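Ticket 377 — Riklow building, room 12
Opened 25/01/2023
Subject: Wall line drops out at the desk

Connection at the table fails several times a day, usually for six minutes or less. Replacing the router power supply made no difference. The gray cable runs from the beige wall plate, sags along the wall and goes up to the table, with the excess in a small coil near the table edge. The power socket is the darker plate next to it.

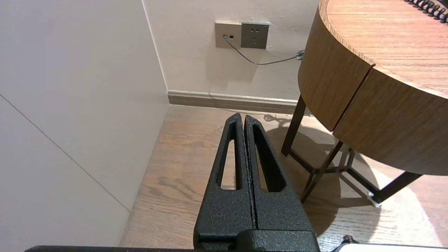 Wenceslao Núñez: Uncoil the slack and reseat the plug at the wall end first. If it still drops, swap in a known good cable — same port — and log the times for a day.

Status: waiting on requester.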